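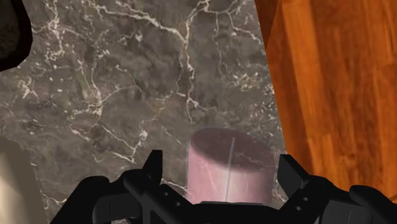

Jasten sim project: gallery and notes

Page put up 22nd June, will get tidied when somebody has time. Robotics elective, Gollier campus, spring group. Whole thing is done in simulation, no real arm anywhere. Counter, clutter, one Franka on a pedestal, and our code trying to pick stuff up without making a mess.

Top of page is the gripper view with the pink piece between the fingers. It's the view we spent most of the term staring at.

Quick words for parents and the new kids reading this. Jasten is the name of the project. Omier is the scene builder, written by last year's group and patched by us. Lo is the grasp script. Short name, long file. Sorry.

Who did what

Ffion Beddoe: grasp script, most of the late fixes, the log format everyone complained about and then used.
Damian Reisinger: scenes, textures, lighting, camera placement. Also the wiki, which is out of date, please don't trust the February pages.
Everybody else: runs, labeling, arguing about thresholds. Names are on the sign-up sheet in the lab, not putting all of them on a public page.

How a run goes

Omier loads the kitchen, drops the objects, lets them settle. Some of them tip over. Fine, leave them tipped, that's the test.
Lo gets a target name and nothing else.
Arm goes to the start pose, looks, picks an approach, comes down.
Fingers close, arm lifts, holds for 3 seconds. Still in the fingers after that = pass. Anything else = fail, even if it "basically had it".

That last rule got argued over for weeks. We kept it. Makes the numbers worse and the logs much easier to read.

Total for the term was 1,022 logged runs. More were started. Runs that crashed on load don't count, runs where someone forgot to set the seed don't count either (there were a lot of those, you know who you are).

Scene view

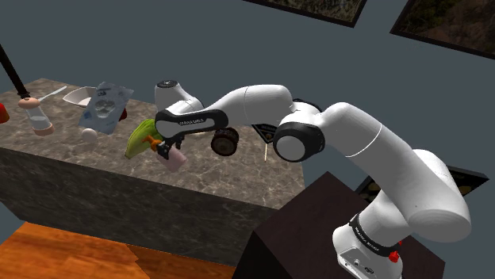 Arm over the counter, gripper pointing down above the pink piece, banana right beside it.

Notes on the clutter, since people ask at every demo:

Banana. Favorite object to hate. Curved, so the grasp point Lo likes best on the mesh isn't always a place the fingers can get to. Early version went for the ends every time. Ffion added a penalty for ends and it got a lot better, then it started refusing bananas altogether, then we turned the penalty down by half.

Spoon. Thin handle. If your contact margin is too fat the arm thinks it's touching the counter before it gets to the spoon and just stops there, hovering. Looks very polite. Counts as a fail.

Bowl. Rim grasp only. We tried a wide grasp across the whole thing and no, it doesn't fit, stop trying it.

Jar with the pink cap. See-through objects are a pain for the depth step. Damian made a version of the jar with a solid material for debugging, so if your results on the jar look amazing check which one you loaded!! This happened to us before a check-in. Not a great morning.

Plastic bag. In the scene as clutter. Never a target this term. Soft things are for next year, or for somebody braver.

Egg-shaped ball. Rolls if you so much as breathe on it. Good test for slow closing.

Wheel. Standing it on its edge is mean but useful, it shows right away whether your approach comes straight down or drifts sideways at the end.

Things that went wrong, in no order

Marble counter. Pretty. Also full of white veins, and our first edge finder thought every vein was an object. Damian swapped in a plain gray for a while so the rest of us could work, then put the marble back once the finder was less dumb. Keep the marble. If your code only works on plain gray it doesnt work.

Gripper seeing itself. The hand camera gets the fingers in view all the time, so they have to be masked out. Old mask was off by a little on one side and the script kept reporting a dark object very close by. Took us way too long. The new mask is in the shared folder, use that one.

Frames of reference. World, base, wrist, camera. Somebody mixes them up each term, this term it was nearly all of us. Write the frame in the variable name. Do it even when it's ugly.

Gripper speed. Set high for the demo to save time, forgot to set back, lost an afternoon of runs. There's a check at startup now and it prints a warning in capital letters. People scroll past it.

Pedestal height. Changed by accident in one Omier update and every saved pose was slightly wrong after that. If the arm starts hitting the counter on lift, look there first.

Demo day

Went okay. Each team got 6 picks, targets called out by the audience, no retries. People shouted banana. Of course they did. Three teams finished, one had a laptop update itself right before going up and ran last on a borrowed machine. Best moment for me was the lift on the egg ball, whole room went quiet and then somebody's little brother yelled.

The projector made everything look orange, so if you were sitting at the back and couldn't tell what was on screen, that's why. The colors on this page are the right ones.

Questions we kept getting

Can I run it at home? Yes if you have a decent graphics card. Without one it runs, slowly. Turn off shadows and the wall pictures, that helps more than you'd think.

Do I have to know Python? Some. Loops, functions, reading an error message all the way to the bottom. The rest you pick up.

Why not use a real arm? Money, space, and a bad grasp in sim costs a restart. Maybe one day. Ask the department, we do.

Is Lo going to be shared? Ffion is cleaning it up first. There are comments in there that shouldn't leave the building.

Can I reuse the scene? Yes, for class work. Put Jasten in the credits and tell Damian if you find a broken mesh, he keeps a list.

For next term

Start from the tagged version, not the newest one. The newest one has a half finished lid-opening task in it and it breaks the loader.
Log everything. Seed, scene file, target, result. Blank columns are how we lost a week.
Test with clutter from the first day. Clean counter results told us almost nothing.
Save poses with the pedestal height next to them.
Do the wiki as you go. I know. We didn't.

Also wanted: someone who likes making 3D models. We need more kitchen things with handles, and a cup that isn't pink. Leave a note on the lab door or write to the class list.

More views to come once Damian finds the drive they're on. Last year's gallery is still up under the Omier link in the menu, same kitchen, older counter.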